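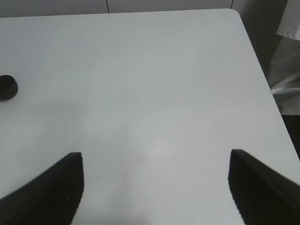

Tea notebook, 9/3/25: the Ramalho oolong, at last

Started early so the kitchen would be quiet and my nose would still be any use. I have been looking forward to this one for ages! The Ramalho samples came up from the store in good shape, two tins, first picking and second picking, and even before any water went near them they smelled completely different. First picking is all cut grass and warm biscuit. Second picking is darker, a bit like the inside of an old spice drawer (in a good way).

Question for the session: does the hardness of the water change the oolong as much as it changed the Altum black in April? My bet going in was no. I was wrong, and very happy to be wrong.

Method, same as last time so we can compare:
5 g of leaf per brew
200 ml of water
lid on, no stirring, pour everything off at the end
rinse with plain hot water between brews, never soap

Waters used: straight tap, filtered tap, and the bottled spring water from Wurkel that we liked for the greens.

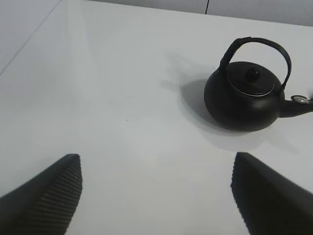 The black teapot on the white table.

Tap water first. Flat, a bit chalky, and there was that film on top which I now know to expect. The biscuit note had gone altogether. If I'd only tried it this way I would have written off the whole tin, and I wonder how many teas we have been unfair to over the last year.

Filtered was a big step up. Clear gold liquor, proper grassy smell, and a sweetness that hung on right at the back of the tongue. I drank the lot, which I'm not meant to do.

Then the Wurkel water, and oh, this was lovely. Softer all the way through, with a floral thing that I hadn't picked up in either of the others, something between honeysuckle and pear skin. I went back to the filtered cup to check I wasn't making it up. Not a trace of it there. The second infusion was even better than the first, and the third still had plenty to say.

Second picking behaved the other way round! It liked the filtered water best and went rather thin in the Wurkel. My guess is that the heavier roast wants a few minerals to lean on, but that is only a guess from one tin.

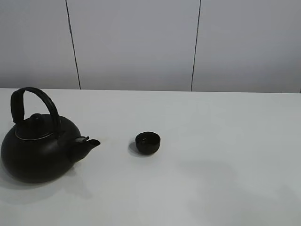
Teapot and small black cup.

Altitude on the Ramalho label is given as 1,185 metres, higher than the Altum garden, and I'd love to know how much of the floral side comes from that and how much from the way it's rolled. Have asked for the processing notes.

Loose ends:
The Altex thermometer is reading low again. Checked it against the boiling kettle, so all temperatures above count as "just off the boil" until it has been sorted.
Still no descaler in the cupboard.
Try mixing filtered and Wurkel half and half for the second picking.
Repeat the tap brew with a shorter steep, to be fair to it.
Leftover leaf from both tins is on the top shelf, labelled. Please do have some, but write down what water you used.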